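Collecting Your First Set of Shelf-and-Basket Demonstrations

By Lowri Jarman
January 4, 2026

If you've worked through the setup page, your robot can stand, reach and hold a basket handle, and now comes the slow part that I happen to love: giving it enough good examples to learn from. Put the kettle on, because this takes a while!

Step 1. Settle on one task and write it down. Ours was "bottle from shelf to basket," and we stuck with it for 500 episodes. It's tempting to slip in a second task when things are going well – please don't, at least until the first set is finished.

Step 2. Check the wrist views before you record anything. Open both wrist streams and move each arm slowly through its reach. The finger will always block part of the view, and that's fine, as long as it blocks the same part every time. Glass and shiny wire deserve a longer look, especially in daylight.

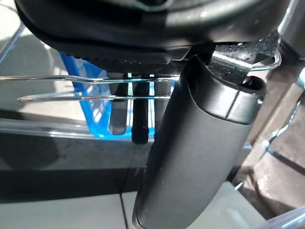
Iolo Dafis wrote in to say he locks the exposure on both wrist streams before the first episode of the day, and that his grasps near glass got noticeably steadier once he did.

I've since taken up his habit, and I'd pass it on to anyone working near a window.

Step 3. Record the reach. Start every episode from a slightly different spot, and let the bottles stand or lie however they like. A shelf tidied between episodes teaches the robot about tidy shelves and very little else. Go gently, keep the basket hand still, and stop recording once the hand has come back clear of the shelf.
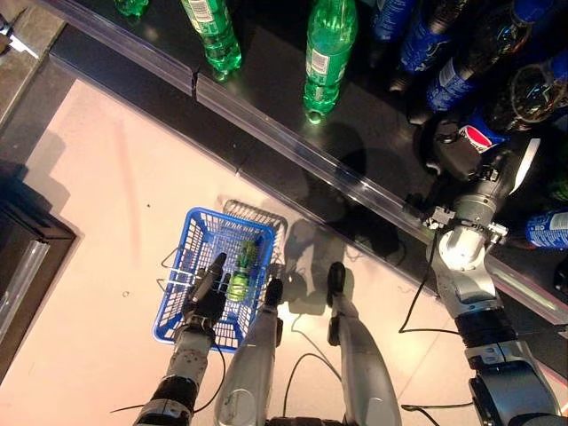 Right hand in among the bottles, basket held in the left.

Step 4. Sort as you go. After each batch, play the head and wrist streams side by side and label every episode "keep," "fix" or "drop." Cadi Samuel and I dropped 39 of ours, mostly for jerky starts where the operator wasn't quite ready (me, usually).

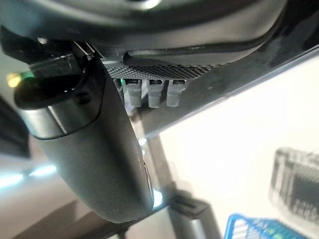

Save the dropped ones in their own folder, too. You may want them later for training a failure detector, and they take up less room than you'd think. When the labels are done, copy everything to 2 drives before you start the training run.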